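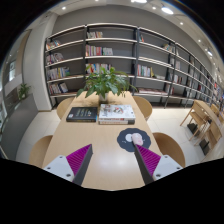
The Omel hand gripper, out among the books

Welcome back to the gallery, and a happy end of the year to everyone who has been writing in to ask when the Omel pages would finally go up. We have been meaning to get to it since the fall, and then the Padel arms arrived and took over the bench and most of our evenings, so thank you for being patient with us. This page is for people who are thinking about the hand-held kit and want to see it in an ordinary room with ordinary stuff in it, before they spend any money.

For those who are new: the Omel is a two-fingered gripper you carry and work by hand, with a wide camera looking down over the fingers. You go about some small job with it, the camera records the whole thing, and the recordings are used later to teach a robot arm the same job. We carry it in two versions. The Omel Basic is $1119 and comes with the grip, the finger mounts, one set of magenta pads, and the camera bracket. The Omel Full is $1466 and adds the camera itself, a second set of pads, the charging dock, and a padded case that is much nicer than it needs to be (one of us now uses hers for picnics). Both ship with the little bag of screws, and please do keep that bag somewhere safe!

A few words on the fingers, as they are what most of you ask about. The pads are ribbed and soft, and they give when you press them against something round. We were a little doubtful about that color when the first box came in, but we've grown very fond of it, and it is easy to pick out in the recordings when you are going through them at the end of a long day and your eyes are tired. The white mounts hold the pads and have the screw holes right there in the open, so changing a pad is a matter of a small screwdriver and a cup of coffee. If you have the older Seidel fingers at home, they will go on the Omel with the adapter plate, though we find them stiff for small household things and have mostly stopped using ours.

The work on this page is tabletop work, at a long wooden table with books and a plant at the far end and tall shelves beyond. Libraries, study rooms, and kitchens are where most of our customers end up using the kit, and this sort of table is very typical of what they send us. Desk things make a lovely first project. They are light, they are all different shapes, and you probably have a drawer full of them already.

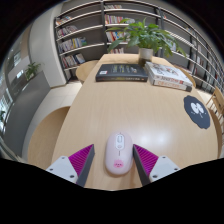 One finger on either side of a pink computer mouse, with the scroll wheel facing away and a small pig-face sticker toward us.

A mouse is a friendlier object than it looks. The sides are curved, so you want to come down slowly and close the fingers evenly, and if one pad touches before the other, just ease off and start again. New users tend to squeeze hard. You really don't have to, the ribs do a good deal of it for you, and your forearm will be grateful by the afternoon.

You can also see what the wide lens takes in from up there: the tabletop, the books and the plant, and a good sweep of the shelving, all bent into a curve. That bend surprises people the first time. The Plustus software that comes with the Full version can flatten it out if you'd like to, and it reads the recordings from the Basic as well, provided your own camera fits the bracket. The dark patch along the bottom is normal in Omel recordings and you can leave the setting alone.

Some practical bits that didn't fit anywhere else:

The battery in the Full runs for up to 3 hours. Ours are a little short of that now, but they've had a busy year.

Bright ceiling lights will leave a glare on a pale tabletop. We usually just carry on with it. If it bothers you, move the object along a bit or switch a lamp off.

Pads can be washed with warm water and dish soap. Let them dry overnight before they go back on.

Left-handed users, we haven't forgotten you. The trigger can be swapped over and the sheet for it is in the case, under the foam.

Orders placed over the holiday will go out in January, once we are back in the shop and have found the packing tape again. If you would like to try the kit first, we lend out a Basic for 2 weeks against a deposit, and the deposit comes off the price should you decide to keep it. Write to us with a note about what you'd like to pick up with it, we do love reading those.

Page updated Thu 31 December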